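25th December

Well, the bread came out. I'm writing this with flour still on my sleeves and the radio on low, and I've eaten two slices of it already with too much butter, so take my word on the rest of the meal with caution.

I've been fighting with this starter since May. It came to me in a jam jar from Narendra Ahuja, and he made it sound so easy! Feed it, wait, bake. Mine sulked the whole summer. I had loaves like paving stones. I had one in the fall that was raw in the middle and burned on the bottom, and I ate it anyway, toasted, out of pure spite. So this morning I got up in the dark and got the dough out of the fridge and told it we were doing this whether it liked it or not.

While it was proofing I went out for a walk, over toward Westmont and back. I do love a walk on Christmas, when you don't have to be anywhere. 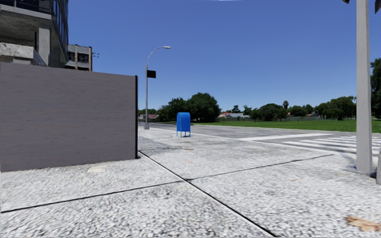
Anyway, the dough. I left it longer than the recipe wanted (I got caught up on the phone with my sister, who is doing a ham and had opinions) and it had gone all jiggly and huge by the time I turned it out. I figured I'd ruined it. Scored it, lid on, in it went, and then I sat on the kitchen floor in front of the oven like a kid. It rose! It really rose. There's an ear on it and everything, and a big blister on one side that I'm ridiculously proud of.

My sister wants the starter now, of course. I told her she can have half if she names it. She said Drullik, after the neighbors' awful cat when we were little, and I laughed so hard I had to put the phone down. So Drullik it is. 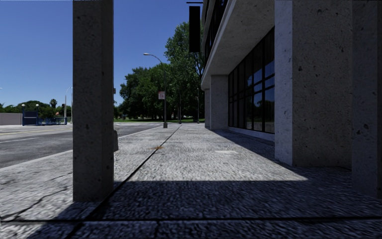

Later, after dinner

Soup was fine, a little salty. The pie I'd bought from the place in Mosside and I'm not ashamed of it. I called Mom and she asked if I was eating enough, and I said I'd had most of a loaf of bread, and she said that wasn't what she meant.

I keep thinking about next year. I'd like to get good at this, not fancy, just good enough to bring a loaf when somebody invites me over. And walk more. I always come home from a walk in a better mood than I left in and then I go a month without taking one.

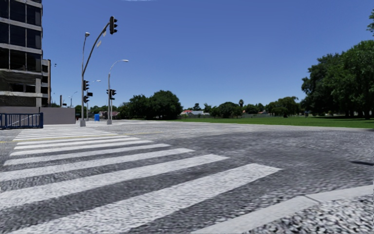
I need to buy rye flour, the dark kind, and a proper knife, because sawing at that crust with the old one took half the crumb with it. Also call Narendra tomorrow and tell him. He'll want a picture and I've already cut into it, oh well, he can have a picture of the heel. Dishes are still in the sink. Going to bed.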